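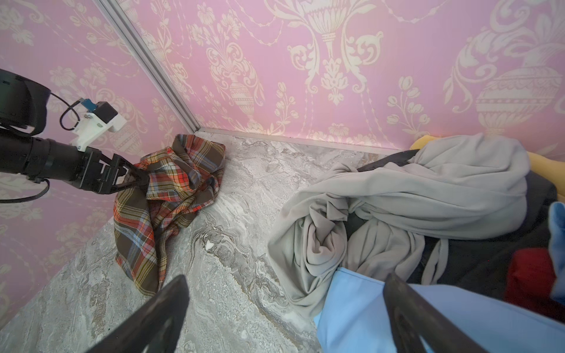 Kikance 13 est sortie, et on l'a mise sur les deux bras

Ça fait un moment que je vous parle de la nouvelle version de Kikance, notre planificateur pour manipulation à deux bras. Elle est en ligne depuis ce matin ! Le gros changement, c'est le choix du point de prise sur les tissus : avant, on segmentait le tas, puis on calculait une prise, puis on priait un peu (si, si). Maintenant les deux étapes tournent ensemble, et le plan est revu toutes les 47 millisecondes à partir des caméras de poignet et de la vue fixe.

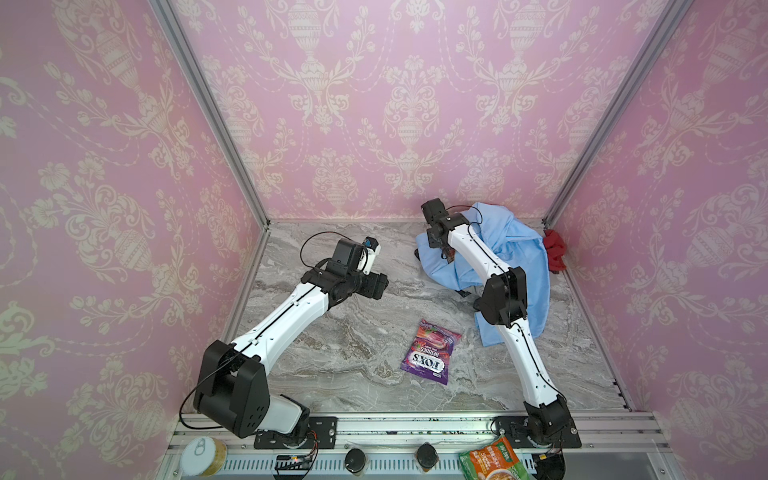
Les deux bras sur leur rail, le droit dans le tissu bleu clair.

Côté données, on a réentraîné le module de perception sur 1 141 séquences, dont 528 viennent de l'atelier de Drulmont. Les tissus à carreaux restent ma bête noire, le réseau adore prendre une rayure pour un bord ! Il y a maintenant une option pour pondérer la profondeur plus fort que la couleur, à activer dans le fichier de config (elle est désactivée par défaut, pensez-y). 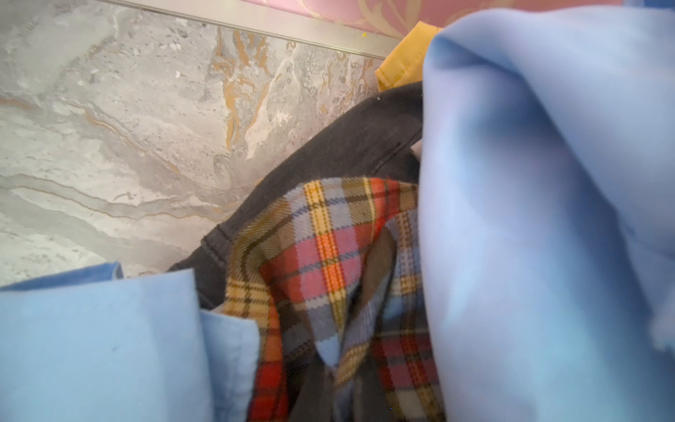
Chez Wiltlow, on me répond que la profondeur ne suffira pas quand deux vêtements sont posés bien à plat l'un sur l'autre, et qu'il vaudrait mieux soulever un peu puis regarder de nouveau. Je suis assez d'accord, et la branche Daneshvar fait déjà quelque chose dans ce goût-là, mais elle double le temps de planification et je ne voulais pas retarder la sortie pour ça.

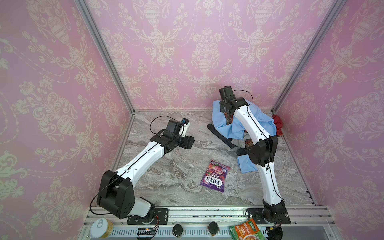 Vue fixe de la cellule, paquet Fox's Berries au centre.

Pour la mise à jour, videz le cache des trajectoires avant de relancer, sinon le bras gauche repart avec les anciennes limites de vitesse. Les notes complètes sont dans le dépôt, et la prochaine version mineure est prévue pour février.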